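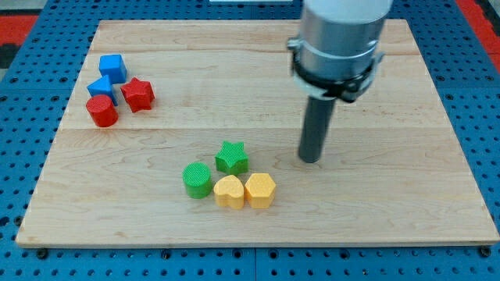 Hina said the assay was dead and I should go home and eat something, and she said it without looking up from the plate reader, so I knew she meant it.

I didn't go home. I went down the hall to the freezer instead and stood there with the door open until it started beeping at me. We had 79 plasma samples on the second shelf, every one of them from a person with a spot on their pancreas that might be something and might be nothing, and our little blood test was supposed to tell which. For most of the fall it had told us, too. Then in January it quit.

You have to understand how much I loved that test. I'd named it Clivodis, after a typo in my own notebook, and the name stuck so hard that it ended up on the grant. It looked for scraps of tumor DNA, really tiny ones, in four milliliters of blood (a teaspoon, nearly!). My mother still calls it Cleveland Disk.

When I got back, Hina Tanoli had her coat on and was eating crackers out of the pocket.

"The controls are lighting up," she said. "Healthy people. All of them. According to you, everybody has cancer."

"Even the one that's me?"

"Especially the one that's you."

I laughed, and then I went to the bathroom and didn't laugh for a while. I know how it works. I know a bad plate when I see one. But I'd drawn that tube myself, and my dad was 51 when they found his, and there's a part of your brain that never went to graduate school.

Hina was still there when I came out. She'd taken her coat off again and she had the supply binder open, the fat one with the broken ring, and she was running her finger down the column of lot numbers.

"When did we open the new Planetti beads?"

"After the holidays. I don't know. Before the sink got fixed."

"Before or after it went bad?"

I couldn't remember, and I'm the kind of person who writes everything down, so that was embarrassing. We dug through the recycling for the old box. We dug through the other lab's recycling too, the Mwaipopo group's, and found a whole bottle of the old lot sitting on their bench with somebody's initials on the cap. I left a note and a candy bar.

So at 600 microliters a tube we had enough for one more run - one, with no room for me to sneeze. Hina pipetted. I read the volumes out loud and she repeated them back, like we were landing a plane. Then it was two hours of waiting, and she told me about the town she grew up in, a place called Urkthorpe where it rained sideways and the bakery closed at noon, and I told her about my dad. I hadn't planned to. She passed me the crackers.

The reader chimed a little after four in the morning.

I made her look first. She scrolled for a long time, and she has a terrible face for this, no expression on it at all.

"Control one, clean," she said. "Two, clean. Three." She kept going. I was number seven, and I held on to the edge of the bench and listened to her get there.

"Seven," she said. "Clean. Go home and eat something."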